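About Varnmont

Varnmont fits out and looks after work rooms in older commercial buildings: small offices, sewing rooms, repair shops, teaching rooms, storage with a desk in it. We do windows and glazing, ceilings, lighting and wall finishes. We do not do structural work, roofs or plumbing, and we will tell you on the first call if that is what you need.

The company was started by Rosine Courtois, who had spent most of her working life as a glazier and was tired of replacing panes in rooms where the ceiling was coming down behind her. Gunārs Priedītis joined in the second year to run the lighting side. The two of them still walk every new job together before a price is given.

What we work on

Most of our customers rent. They have a lease of a few years, a landlord who will allow certain changes, and a business that has to stay open while the work goes on. That decides how we plan. A typical job is one or two rooms, done in stages, with the desks or benches moved from one end to the other and back again. We start at 7 a.m. and finish the noisy part before lunch where we can.

We have completed 617 rooms so far. The smallest was a ticket booth. The largest was a former packing hall of 700 square meters, which we divided for three tenants and which is now known as the Masberg rooms.

Windows and glass

Street-level and courtyard rooms usually need privacy and daylight at the same time. Our standard answer is frosted glass in the main pane with clear glass above it. The lower part keeps people from looking in, and the upper part lets in direct light and a bit of sky. We keep existing frames wherever they are sound. Dark frames in particular are worth saving, as a good coat of paint will carry them a long way and they look right against a white wall.

Frosted glass comes in several grades. The lighter grades still show shapes when something stands close to the other side, such as a plant or a parked bicycle. Some people like that and some don't. We bring sample panes to the site and hold them up in the opening so you can judge for yourself, once in the morning and once in the afternoon if your schedule allows.

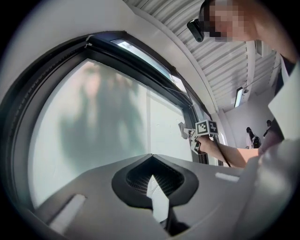 Frosted main pane with a clear strip above, dark frame, white walls and a slatted-look ceiling.

Ceilings and lighting

For ceilings we mostly use white panels with parallel lines. They are light to lift, they go up quickly, and a single damaged one can be changed later without touching its neighbors. We store 30 spare lengths of each profile we currently install, so a repair does not have to wait on a supplier.

Lighting is planned after the window is settled. Many of the rooms we take on have long fluorescent fixtures that still work well, and we leave those in place unless the customer wants them out. Gunārs measures the light at desk height with the fixtures on and again with them off, then draws up where an extra one would help and where it would only cause glare. You get a copy of the drawing whether or not you hire us for the work.

Walls are painted white unless you ask for something else. We have done green, a dark red and one very pale yellow – all of them looked fine, and all of them were harder to touch up.

The people

Rosine Courtois – founder, windows and glass
Gunārs Priedītis – lighting and electrical planning
Nhi Lục – site schedules and customer contact
Fatemeh Mirzaei – ceilings and wall finishes
Elaine Amaral – estimates, invoices and landlord paperwork

Nhi is the person you will speak to most. She sets the dates, sends the daily note about what was done, and arranges for keys. If something is not right, tell her first and she will get the right person to your site.

Elaine handles permissions. Landlords often ask for a written list of changes and a promise that the room can be put back the way it was. She has a standard form for this and will fill it in with you.

Maintenance

We look after 84 rooms on a yearly plan, including the Stukiso studios and the two floors of the Ninh building. A visit covers window seals and latches, tubes and fixtures, ceiling panels and paint. Most visits take a morning. We are closed for site work in August, but maintenance calls are still answered.

Contact

The office is open from 8 a.m. to 4 p.m. Please have the room size, the number of windows and the end date of your lease ready when you call. Site visits for an estimate are free and take less than an hour.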